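**Orkel cell** is the tabletop sorting cell at the Mirnance workshop, built in June by Solange Dhillon and much loved by everyone who has had to look after it! One black arm works over a white table and puts drinks into a perforated basket.
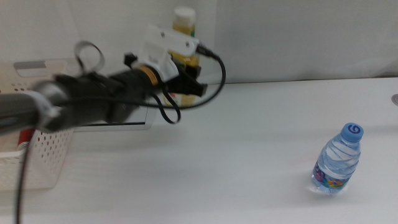
How often is the arm re-zeroed? Every 200 cycles, and again after any cable is moved.

Cable care is the best-documented part of the cell (Dhillon's notes on it are a joy). Each loop needs enough slack for a full wrist turn, and the connectors get a gentle tug test before power-up. Bottles and a slim can serve as the usual test set.
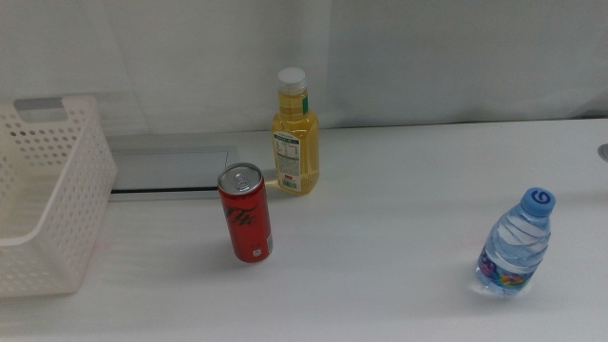 After the tug test comes a 20-minute warm-up at low speed, then 5 slow passes over the basket. Finger pads are swapped as a pair, and the gripper is re-zeroed before it goes near a bottle again.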